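Small drawers by the front door / dressing table: what actually goes in yours?
Forum: Storage and Sorting
Page 1 of 2

marmaladecat
Right, I have finally done it. After years of keeping everything in one enormous basket on the landing (hair things, plasters, lip balm, buttons, the lot) I have moved over to a white plastic drawer unit and I am ridiculously happy with it. It's the kind with metal runners, so the drawers glide out instead of sticking halfway and then flying into your stomach like my old ones did.

The rule I've set myself is that the top drawer only holds round pots and compacts. Nothing else! No loose grips, no receipts, no mystery keys. I'd love to know how everyone else divides theirs up, because I've still got the lower drawers to sort and I keep changing my mind. At the moment the second one is plasters and the thermometer, and the third is a disgrace.

Also, liners. Yes or no? I like seeing the bare white, but things do slide.

pegbag_jo
Oh I love this sort of thread. Mine goes by time of day. Morning things on top, evening things underneath, and the bottom is for stuff I only want when we go away. It sounds fussy but I can get ready with my eyes half shut.

Liner: yes, always. I use the offcuts from a roll of Jomier shelf liner that I bought for the kitchen and will be using until I retire.

Tansy_in_Dirnau
Sorting by shape is a new one on me! Doesn't it drive you mad having face cream in with, say, hand balm, only because they both come in round pots?

marmaladecat
Not a bit, there are so few of them. I had a big clear-out in September and the pots were the first to go. I'm down to the ones I like, and the pink ones are my favourites.

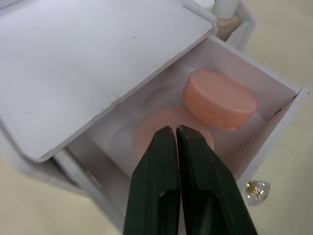

Re: Small drawers by the front door / dressing table

pegbag_jo
Those pinks against the white are gorgeous. I'd want to leave the drawer open all day.

The shiny one has a lovely curved lid on it too. Is it a proper compact with a mirror, or a pot?

marmaladecat
A pot, sort of. It had a solid perfume in it that my aunt gave me and I've kept it going with lip balm ever since. The flatter one is for earrings when I travel, though I seem to use it every night at home as well.

GunārsS
Good drawers, wrong system, if you'll forgive me. I sorted by shape when I moved into my flat and it lasted 11 days. You don't go looking for "something round", you go looking for the nail scissors. Put things together that you use together. My shaving things live with the plasters for reasons anyone who has seen me shave will understand.

And no liners. They curl at the corners, fluff collects underneath, and then you've got two surfaces to clean. A damp cloth on bare plastic takes no time at all.

marmaladecat
I do go looking for something round though! I think "where's the pink pot" long before I think "where's the lip balm". Perhaps it's just how my head works.

Point taken about the fluff.

pegbag_jo
Fluff only gets under if you cut the liner too small, Gunārs. Cut it a shade too big, press it into the corners with a ruler and it stays put. Mine have been in since we decorated and there isn't a curl among them.

GunārsS
I have tried it with a ruler. I have tried it with double-sided tape. I remain a bare drawer man.

Signed, Gunārs Sakalauskas, four drawers, no liners

hobnob77
Halfway house: a bit of non-slip mesh, the stuff you put under rugs, cut to cover only the front half. The pots stop sliding when you pull the drawer open and you can lift it out and give it a shake. I've got it in every drawer of my sewing unit. It isn't pretty but it's hidden once things are on top.

marmaladecat
Ooh, hobnob, I've got a piece of that left over from the hall rug. Trying it tonight.

Tansy_in_Dirnau
Can I ask about the flat top of these units? I've got something similar from Pisinent and the top marks if you so much as look at it. I had a candle in a saucer on mine and there's a ring there to this day. Do people put a tray on, or a cloth?

marmaladecat
Mine has a little scuff near the front edge and a dark speck in the middle, and I've decided to be at peace with both. Washing-up liquid first, if you haven't tried it. After that, bicarb mixed to a paste and a soft cloth, and don't press hard or you'll take the finish off.

hobnob77
I'd be careful with bicarb on anything glossy. It left a dull patch on my bathroom shelf that shows up far more than the stain did. Try it round the back first.

pegbag_jo
Tray! A tray every time. You can pick the whole lot up and dust in one go, and it covers the ring. Mine is an old tin one from a jumble sale with a faded pheasant on it.

Tansy_in_Dirnau
A pheasant! Now I want one. I've got a plain cork one from the kitchen that would fit, so I'll start with that and keep an eye out.

GunārsS
While we're on runners, does anybody do anything to theirs? The second drawer on mine has started to squeak. I was going to put cooking oil on it and was told very firmly not to.

hobnob77
Whoever told you was right, it goes sticky and then you've got squeaky AND sticky. Take the drawer out, wipe the metal with a dry cloth, get any hairs out (there are always hairs), then a tiny dab of silicone spray on a cotton bud. Run it in and out a few times and wipe off what's left.

GunārsS
Did the hairs. There were enough for a small dog. I don't own a dog. Squeak gone before I even got to the spray.

marmaladecat
Brilliant! Update from me: mesh is in, front half only, and the pots stay where I put them. I've also given in a tiny bit and moved the nail scissors in with the plasters, so you can have that one, Gunārs. The top drawer stays round.

Third drawer tomorrow. So far I've found 2 tape measures, a Gallardo sewing kit I don't remember buying, and a bag of curtain hooks for curtains we haven't had since the old house. Does anyone want curtain hooks?

pegbag_jo
What size are they?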